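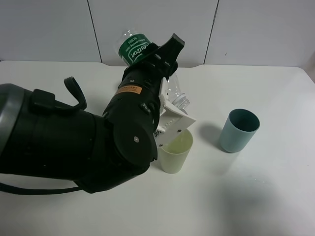 Water bottle held upside down above a white tabletop with cups on it.

Every December someone reposts the list of tricks for filming holiday skits at home, and half of it is junk. Wax paper over a lamp does soften the light. It also scorches. Buy a cheap diffuser.
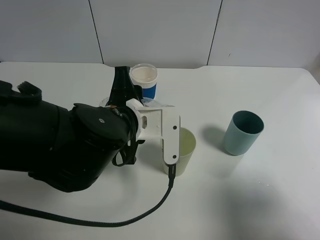 The blanket fort for recording voices I'd skip too. Hui-mei Wei swears by hers, but I tried one for 13 clips and got muffled dialogue plus a sore neck. A closet full of coats did better.
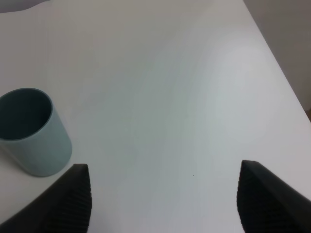
Glare is the tip I half believe. Hair spray on shiny props leaves a sticky film, and I wouldn't use it on dishes. Move the lamp first. A white table can throw back a bright patch even when the blue cup on it looks fine, so check the surface too.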